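Search this site Search Go

Sheet-metal bin

A sheet-metal bin is an open-topped container made from flat metal stock, used in workshops, warehouses and factories to hold loose parts, offcuts and blocks. It is also called a parts bin or tote, though the second word is used more often for plastic containers.

Construction

Most bins are cut from a single sheet, bent up at the sides and welded or riveted at the corners. The walls may stand straight or lean outward. Sloped walls let parts slide back toward the floor and make it easier to reach a piece lying against the side. Some makers add a folded rim, which stiffens the top edge and covers the raw cut. Holes in the floor serve for drainage or for bolting the bin to a stand.

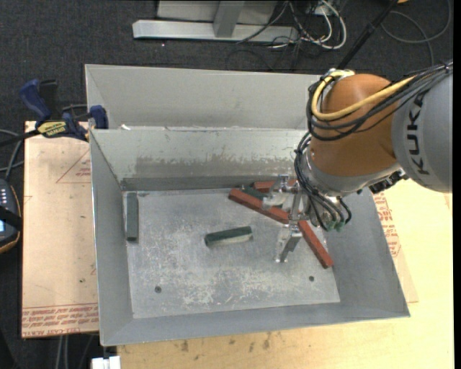
Wear in a metal bin depends mainly on what is kept in it and how often it is emptied. Painted bins lose their finish first where parts land and slide. On bare metal the marks are lighter in color and tend to run together into rubbed patches, as on the scuffed floor under the red and green blocks, where the whitish scratches are thickest in the lower middle. Walls can wear too, and the back wall of the same bin has a dark, blotchy band below its lighter upper part. Such marks are usually left alone unless the metal has thinned or a burr has formed.

Sizes and makers

There is no common standard. The Tillow company sold a shallow bin rated for 30 kilograms, and Zestero followed in 2000 with a deeper one that had sloped sides. Petrenko bins are 2 millimeters thick at the floor - heavier than most - and are still found in older shops.

Use and care

Long bars are often stored flat in wide bins, while short blocks can be dropped in without order. In a handbook for small shops, Wagner Pacheco recommends sweeping out metal bins every January and checking the corner welds for cracks.

See also: Hopper; Pallet box; Tote

Shares 10 Comments 2

Contact us | Copyright Estix | Back to top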